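Sarell clinics to offer dietitian appointments without referral

Adults registered with the Sarell group of clinics will be able to book directly with a dietitian from January, under a change agreed by the group's board on Wednesday. Until now, patients have needed a letter from a GP or practice nurse before an appointment could be made.

The new arrangement will apply first at the Lurketti Road and McGrath House clinics. Appointments will last 31 minutes on average, a figure taken from the trial held at McGrath House last spring, and may be held in person or by telephone. A follow-up will normally be offered within two months.

During the trial, 116 patients booked for themselves. The most common reasons given were raised cholesterol, a recent diagnosis of coeliac disease and unplanned weight loss. A small number were sent on to their GP for blood tests before any advice on diet was given, and the group has confirmed that this safeguard will remain in place.

The board expects around 2000 appointments to be made available in the first year. Funding has been provided by the Zelatora Foundation, which also supports the group's cookery sessions for people living with type 2 diabetes. Those sessions are unaffected by the change and will continue at their present times.

Patients under 18, and those who are pregnant or receiving treatment for an eating disorder, should continue to go through their usual care team. The same applies to anyone who is fed by tube or who has been given a special diet by a hospital -- in these cases the hospital dietitian remains responsible for the patient's care.

Those booking for themselves will be asked to keep a food diary for four days beforehand, including at least one day at the weekend. Blank diaries may be collected from either reception desk. Patients are also asked to bring a list of any medicines, vitamins or other supplements they take.

Bookings will open at 8am on the first working day of the month, by telephone or at reception. Online booking is to follow later in the year, and the remaining clinics in the group will join the scheme once additional staff are in post.

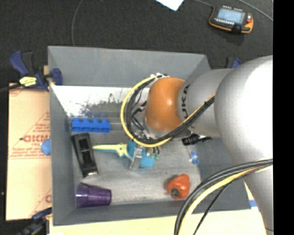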